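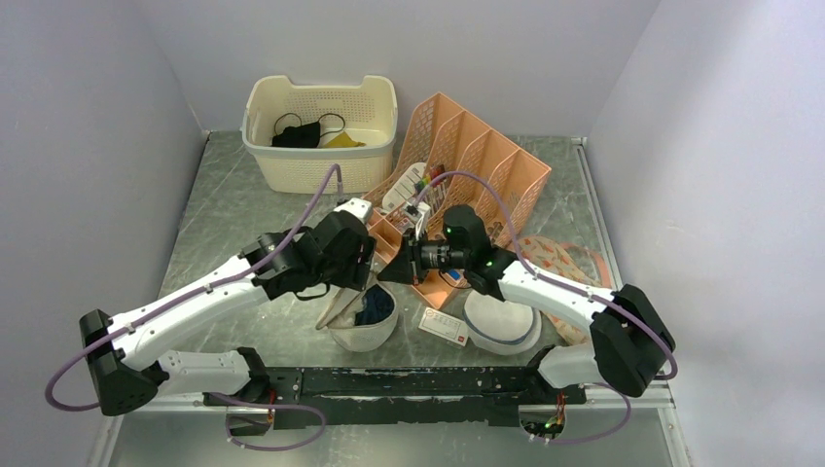 Progress report no. 3 - Prurndale arrivals information project

Funding > Current grants > Travel and visitors > Reports

To: Solange Bélanger, Zullora Fund
From: Darcy Halliday
Tuesday, July 7, 2026

Solange - shorter than the last one, sorry, season has started and I'm writing this between boats. Spending sheet is coming separately from Elisa. Anything you need in more detail, shout.

Where we are

On schedule for the desk and the printed guide. Behind on the website. Signs half done. Money fine, with one line I want to move (see further down).

The desk

Open every day there's a Lehtinen boat from Mustano, so all week except the midweek gap. We open 20 minutes before the boat is due and stay until the last person is through, or until the bus has gone, whichever is later. When the boat is late we are late. Two evenings in May we were still there after dark.

Main questions are the same as last year. Where is the bus. Can I bring the dog. Is there a cash machine. What do I do with the meat. The meat question is the big one, people come over with a cooler full of sausage for a week in a cabin and only find out at the counter that they needed to declare it. We can't give rulings and we don't, we hand them the sheet and point them to the officer's window. But having someone say it before they join the line has made the line calmer. Frauke Steinbach, who runs the terminal shift, told me she'd keep the desk even if it was just for that.

Staffing is OK. Lost one student to a hotel job which pays more than we can. Gráinne Geraghty has taken the extra evenings until the end of the season and has asked for them to be paid at the evening rate. I said yes. It fits inside the wages line.

One problem. Our desk is next to the luggage carts and when a full boat comes in people stack carts in front of it. We've asked for tape on the floor. Asked again last week. Will ask again.

The guide

Printed and out. Folded sheet, fits in a passport. Sections are: what to declare, food and plants, medicines, pets, tobacco and alcohol, getting into town, who to call. Available in 11 languages, which is everything we promised in the application plus Estonian, which we got because a teacher at the language school offered and did it over a weekend.

Medicines section took the longest. First draft said "bring your prescription" and left it at that. Then it was pointed out that plenty of people don't get a paper prescription any more, it's on their phone or in a system they can't open from abroad. So the text now says bring a printed list with your name on it, keep the pills in the box they came in, and ask your doctor for a letter if it's anything strong. Checked with the officers, they were happy with it.

The pets page had a mistake in the first batch. It said the vaccination had to be done before travel, didn't say how long before. Caught it the same day the boxes arrived. We put a sticker over the line on every copy that was going out, and the second batch has the right wording. Cost of stickers came out of contingency, small. My fault, I signed off the proof.

Hotels and cabins have been better about taking copies than I expected. The camp ground asked for a box of 60 and was back for the same again inside a fortnight. The two big hotels want it as a file so they can send it with booking confirmations, which is really the better place for it, people read it while they can still leave the sausage at home. File sent to both. One has started using it, the other says its waiting for head office.

Signs

Outdoor signs are up: bus stop, taxi rank, restrooms, walking route to the main street. Indoor ones are not. The arrivals hall is the old customs shed, 1902, and anything fixed to the inside walls needs permission from the heritage office. We knew that. What we didn't know is that hanging from the roof beams counts as fixing to the walls. So the application went back in with new drawings and we wait.

In the meantime we have free standing boards. They work but they get moved. The one for pets and plants spent a whole Saturday facing the vending machine.

Wording on the signs: we've dropped "goods to declare" as the only text and added a plain line under it, "food, plants, medicines, large amounts of cash". Frauke reckons fewer people are picking the wrong lane. No numbers for that, don't want to pretend there are.

Website

Late. The page for travelers was meant to be live before the season and it isn't. What's up at the moment is the old page with a link to the guide as a download. Reasons, briefly - the developer had another job run over, then we changed our minds about the menu after trying it out on some passengers, then the translations came in with characters the old system didn't like. Second of those is on us.

Elisa Morelli has taken over the text and she is much quicker at it than I was. Her plan is to launch with the food, medicine and pets pages in all languages and add the rest as it's ready. I agree with her. The alternative is launching a complete site when everyone's gone home.

The question checker (you pick what's in your bag, it tells you declare or don't) is on hold. The officers are nervous about it and I see their point, if it gives someone a wrong answer it's their counter the argument happens at. Would like to talk to you about whether we drop it and put that money into a phone line for next season instead. Not asking for more, just moving it.

What passengers say

Comment cards are in a box by the exit. Mostly kind. Bus timetable is the main complaint and it isn't ours, but we pass them on to the bus company each month anyway. A few say the desk is hard to spot (carts, see above). One family wrote a full page about a jar of honey. A woman with a wheelchair user in her party said the walking route sign sends you up the steps by the fish market, she's right, and we've ordered a second sign for the ramp at the back. Should of been caught when we walked the route.

Money

Inside budget overall. Printing came in under. Wages will come in slightly over if Gráinne does all the evenings, printing covers it. Translation nearly spent, as planned. Website line mostly unspent for the obvious reason. Contingency barely touched - the stickers, and a replacement lock for the leaflet cupboard.

Request: permission to move the question checker amount, as above. Would need an answer before we book anything for next season.

Next

- indoor signs, as soon as heritage says yes
- ramp sign up
- three website pages live, Elisa leading
- meet with Lehtinen about having the guide on board. They've said yes in principle twice. The crossing is when people are bored and would read it
- third print run if stocks need it, will check after the school holidays start on the Mustano side
- short training for desk staff on the new plant rules, Frauke is finding us a slot

You asked last time about a visit. Any boat day suits, but come for an evening one if you want to see the hall when it's full. Tell me which and I'll let the terminal know, you'll need a pass for the arrivals side and that takes them a few days. Bring a jacket, the doors stay open the whole time the boat's in.

Darcy

2 comments | 0 shares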